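About us

Brosusov is a small sorting and packing workshop. Two benches, one kettle, open till 4 most days, Fridays till 2.

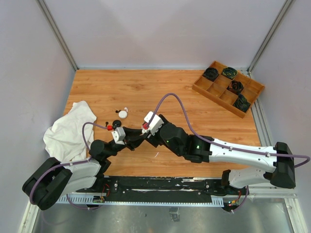 We started out doing odds and ends for Demby, mostly lids, caps, clips, the bits that end up at the bottom of a drawer. Still do. Now its wooden compartment trays too, one thing to a square, for shops and craft fairs. Roughly 200 trays went out last September, our best month yet.

How we work: tip out, wipe down, sort, fill the tray, check it, box it. Cloths get washed weekly. Part-filled trays are fine, just tell us which squares you want left empty when you order.

Fadotex supply our cloths, Beyene does the deliveries (local only, sorry). Small orders welcome. Odd shapes welcome, we like those.

Want to drop something off? Side door, ring twice. Label your bag please, name and phone number, we've had a few mix ups latley. Prices on the next page.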